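Where can I watch old episodes of a late night show that was never released?

posted in Television > Chat shows and late night

Bennani
My mum used to watch a late night talk show called The Brumport Hour when she was at college. It went out at 11.30pm, after the news, and ran for 4 seasons. She talks about one interview in particular where a singer walked off halfway through and the host filled the rest of the time by taking questions from the band. I would like to find that episode for her birthday, or failing that any full episode from the same season.

So far I have tried the usual streaming services and found nothing. There are a few short clips on video sites but they are mostly the opening monologues, and the sound is poor. I also found a fan page with an episode list but the guest column stops partway through season two and the links are dead. There doesn't seem to be a DVD.

Does anyone know if the full episodes still exist, and who I would have to ask? I don't mind paying a reasonable amount. I'm not after anything dodgy.

Prorkoton
They probably wiped them. Most of those shows got taped over. Try an auction site.

Stimora
I wouldn't give up yet. Wiping was common in the early days but this show is a bit late for that, and I have seen a list from a clip reseller that gave 1,848 items under the show's name. Some of those will be single segments, so it doesn't mean that many episodes, but somebody has the tapes.

The trouble is usually music. Every time a band played on a talk show, the song had to be cleared for broadcast, and in those days that didn't cover home video or streaming. To put an episode out now, the owner has to go back and clear each song again. For a show with a house band playing people on and off, that adds up quickly. It's why you get the monologues and hardly anything else.

What I would do:

Look at the end credits on one of the clips and write down the production company. It's often not the channel that showed it. The company may have been sold since, so search the name along with the word "library" or "archive" and see who holds it now.

Check whether there is a television museum or university collection that has it. Many let you book a viewing desk and watch an episode in the building. You can't take a copy home, but as a day out for your mum it might be a better present than a disc. Ask well ahead. When I did this for a different show I waited almost 40 days for a slot, and they wanted the airdate, not the episode number.

For the airdate, try old newspaper TV listings. Your local library card may get you into a newspaper database for free. The listings normally give the main guests, so search the singer's name with the channel. Be careful with this, as guests were swapped at short notice and the paper had already been printed. Repeats were also shown in the summer and aren't always marked, so you may find the same guests under 2 dates. Go for the earlier one.

If you do find the owner, ask for a "viewing copy for personal use". Some say no, some charge a transfer fee. Don't ask about a licence or you'll be passed to the sales team, who deal with documentary makers and quote by the minute.

I'd avoid people selling home recordings. Leaving aside the legal side, I bought a set once and half of it was the wrong show.

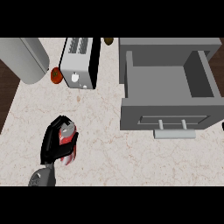
Red and white drinks can in a gripper, over a marble-look worktop (computer render)

Bennani
Thank you, that's very useful. I paused one of the clips and there is a company name in the credits that I hadn't noticed, so I will start there. The singer's name is in the newspaper database too, but with three different airdates – I'll have to go through them one at a time. I like the viewing desk idea and I think she would as well. Will post back if I get anywhere.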